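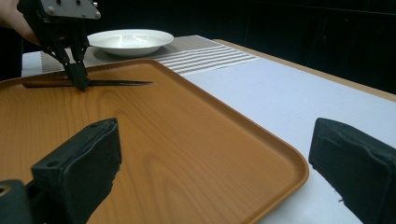 Can visitors try the equipment themselves at the Ginex open day, or is it watch-only?
3 min read
Posted in August by tinplate_jo

I'm taking my two kids (both robot crazy) to the open day at the Ginex workshop in Macedo and I can't tell from the flyer if it's hands-on. It says "demonstrations all afternoon" and that's it. Do they let regular people have a go, and do we need to book?

marshwren
Hands-on for a good part of it! We went last year and I'm still talking about it. The front room is demonstrations, where staff run through everyday table jobs and explain what they're doing as they go. Then there's a side room where you get a turn with the hand-held grippers, and the kids' table has plastic cups and blocks to pick up and put down. It's much harder than it looks - my first cup went straight on the floor - and you come away with a whole new respect for your own thumbs.

You don't need to book for the main rooms, but the hands-on session takes 6 people at a time and you put your name on a sheet by the door. Do that before anything else. We got there at 2 and waited maybe twenty minutes, and the people behind us waited a lot longer. Kids need an adult with them at the table. Ask the staff questions too, they love it. One of them spent ages with my daughter on why a soft fingertip grips better than a hard one.

Drerico
went two years ago, was good. parking is bad. bus 290 stops right outside

oldsolderer
Adding to what marshwren said: the arms in the back hall are watch-only, behind a rope. Priltex had a sorting demo in there when I went and it drew a big crowd, some 200 people over the afternoon I'd guess, so go early if your two are short and want to see. Stand on the left side, the view is better. There was a drinks stand but no food, so feed them first. And bring a sweater for the back hall, they keep it chilly even in summer. Have fun, I'm jealous!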